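Kedarden Route Notes

Hello, and thank you for stopping by. The files here hold the routes, climb notes and packing lists for a cycling tour between Clanmont and Surska, by way of Galli. I started keeping them for myself after one too many evenings spent hunting for a cafe stop I had saved somewhere, and friends kept asking for copies, so here they all are in one folder.

What you get

routes/ - one GPX file per stage, four stages in all
climbs.csv - name, length, height gained, and how much I complained
packing.txt - what goes in the bags
water.csv - taps and fountains, with the months they run

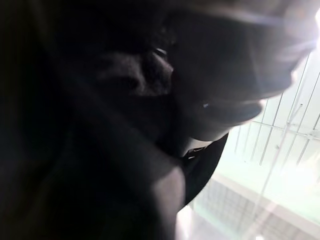

The stages are meant to be ridden in order, but they don't have to be. Galli has a train station, and plenty of people ride the first two stages and go home from there quite happy. The climb out of Galli is the hard one, and I would start it before 8 in the morning if you can stand the early alarm.

Packing

Please do read packing.txt before you load up. I have carried far too much over those hills in my time, and every spare jacket feels heavier after lunch. 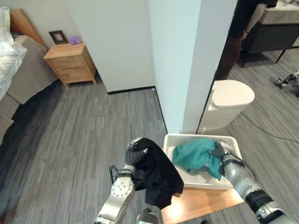
Two sets of riding clothes will do for the whole trip, one on you and one drying. Guesthouses along the way are good about letting you use a sink. When you get home and everything goes into the basket, like the teal cloth in the photo, where the black one hangs partly over the near edge, check the jersey pockets first. I have washed a paper map that way, and an energy bar, wrapper and all. Dark shorts get their own wash the first time out - new dye loves a pale jersey.

Using the files

Copy the GPX files to your bike computer, then open each one and look at it before you leave. Some units quietly trim long routes, and you would rather find that out at the kitchen table.

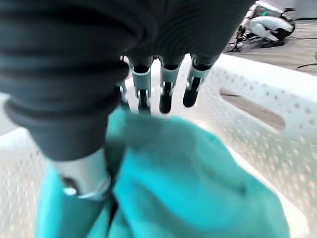 Known problems

The Surska stage shows a bridge that closes in March for repairs. The detour is signed but isn't in the file yet. Two of the taps in water.csv are also marked on the wrong side of the road. 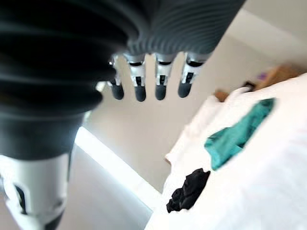 Sharing and fixes

Use any of it, change it, pass it along to your club. If you find a mistake, send a note with the stage number and the nearest village, and I'll fix it when I'm next off the bike.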